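About Plerneck

Home
What We Do
About
Stations
Contact

Plerneck records people doing ordinary hand work through robots. Companies and research groups that train robot arms send us a list of tasks. Our operators carry out those tasks by remote control, many times over, and we send back the recordings with notes on each one.

We started in a rented unit with two arms and one operator on the morning shift. The first job was putting tools back on a wall, and we still do a lot of that work. Tool walls are a good place to learn. The hooks are small, the handles come in different shapes, and a pair of scissors has to be turned the right way before it will hang.

How the work is done

An operator sits at a desk a few steps from the station and holds two hand controllers, one for each arm. When the operator's wrist turns, the robot's wrist turns. A trigger opens and closes the gripper. The operator watches the camera view on a screen and is asked not to look over at the table, so that the person works from the same view the robot will have later.

For some tasks we do it the other way. With the motors set to give freely, a trainer takes hold of the arm and moves it through the task by hand. This is slower, and we use it mostly for short motions such as seating a plug or sliding a drawer.

A normal task sheet says which items start on the table, where they should end up, and which hand should pick up first. Between runs the operator moves the items to new spots. A run with a dropped tool is kept and marked as a drop. Several of our customers ask for those.

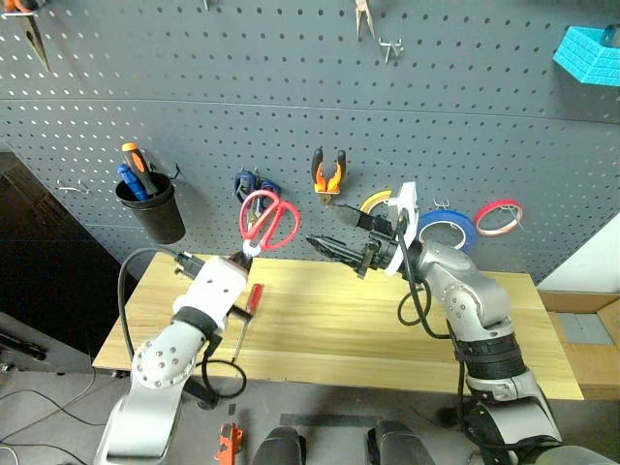
New operators spend their first week on one-handed picks. After that they move to tasks that need both arms, including passing a tool from one gripper to the other. Most people find the handover hard at first, because there is no sense of touch through the controllers and you have to judge the grip by eye. We don't put anyone on customer work until a lead operator has signed off on their practice runs.

Shifts are split into short blocks with a break after each. Holding your arms up and watching a screen is tiring, and tired operators make jerky recordings.

Our stations

We have 2 sites, named Diltileo and Karel after the streets they stand on. Diltileo has the tool and workshop stations. Karel has the kitchen and packing stations and the training room. Last year the sites together delivered 1393 hours of recordings covering 368 tasks.

The software that ties the controllers to the arms is called Ateş. We wrote it ourselves and keep it up to date ourselves. It saves the joint positions, gripper opening and camera video on one clock, so customers don't have to line them up afterward.

Working with us

Send us a short description of the task, the items involved and how many runs you need. We'll set up a small trial batch first and ask you to check it before we go on. If you want to see a station running, visits are on Wednesday afternoons at Diltileo. Please write ahead through the contact page.

We also take on new operators through the year. No robotics background is needed. Applicants come in for a paid half-day tryout at Karel.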